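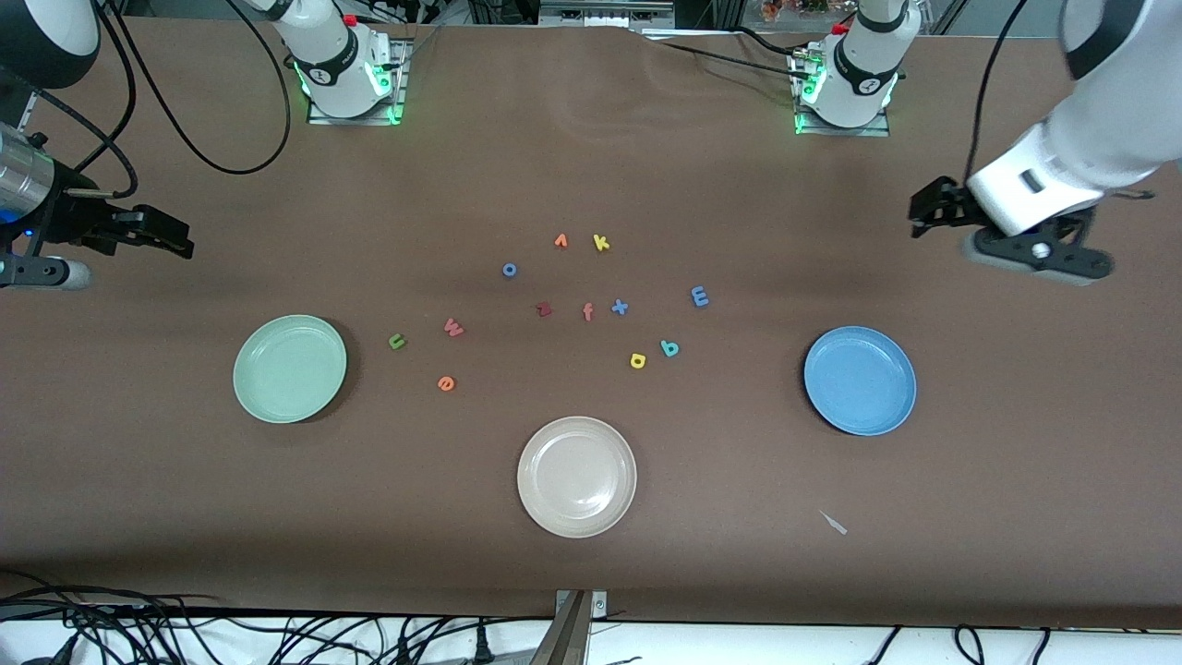
Sille Eyvindsson wrote that the first week is always the worst, and that the child should not be pushed to read aloud before she wants to.

I had asked this in April. Our daughter is five, we moved from Lund to Illau, and at home we speak two languages. Now the school wants her to learn letters in a third one. Should we wait with the letters at home, or begin in all the languages together?

Sille Eyvindsson
To continue from my first reply: choose the language she speaks best and begin there. My son learned the letters in 2 months in this way, and the other language came almost without help. Use small letters first, they are what she will meet in books. Say the sound of the letter and leave its name for later. Ten minutes is enough, and stop while she still likes it. 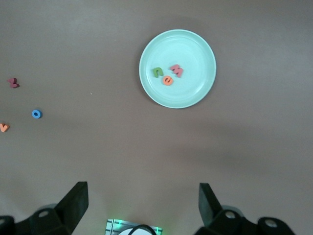
Zallow
I do not agree with everything. We did both languages from the start and it was fine, only "j" was mixed up until August. The library in Stuvuvetti lends bilingual picture books, up to 168 titles when I last looked in the catalog. Ask for them at the desk, they are not on the open shelf.

stuvu_3194
Just read to her every evening. Mine learned from cereal boxes.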